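Falano Mista Desk Mat, Large

I bought the Mista in September to cover a work table that had seen better days. The table came with the apartment and has a deep gouge near the front edge that catches my sleeve and ruins any sheet of paper I try to write on. I wanted one flat, pale surface for sorting, writing and small repairs, and I didn't want to spend a lot on it.

Falano sells the Mista in two sizes. Mine is the large. It arrived rolled in a tube, and the instructions say to leave it flat overnight with books on the corners. I used six hardbacks and one corner still lifted in the morning. A second night took care of it. The smell was mild and went away after I left the window open for an afternoon.

Writing on it is good. A ballpoint has enough give under it to feel comfortable, and a pencil doesn't poke through thin paper the way it did on the bare table. A mouse tracks fine without a separate pad. The underside grips well, although it picks up crumbs and lint, and once it has enough of them it starts to slide. Wiping the back with a wet cloth fixes that.

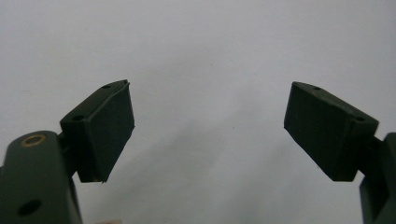

Color was the part I went back and forth on before ordering. Falano lists a light one and a charcoal, and the store photos make the light one look warmer than mine does at home. I went light for the sake of finding things. On a pale gray-white background anything dark green stands out right away, and even a little brass-colored ring is easy to pick out. My old mat was black, and I lost small screws on it constantly. The cost of a light mat is that it shows everything else too. Coffee wipes off if you get to it the same hour. Ballpoint ink needs rubbing alcohol, and I have one faint blue line that I have stopped trying to remove.

It is not a cutting mat. The package says so in small type and I ignored it once, trimming a label with a craft knife. The cut is short, but it goes well into the surface and it collects dirt. Heat is another limit. A mug is fine, a soldering iron or a pan is not.

I have also used the Liso from Mamani, which costs less. The Liso is thinner, and its edges began to curl after five weeks. The Mista has stayed flat so far, apart from that first corner. My neighbor Maribel Valderrama has the charcoal version under her sewing machine and likes it, though she says it shows every bit of thread.

I would buy it again at this price - maybe the smaller size, as the large one hangs over my table by a finger's width on the left.

Score: 9 out of 10 for writing, 6 out of 10 for everything else.

Contact | Copyright Desk and Shelf Reviews | Back to top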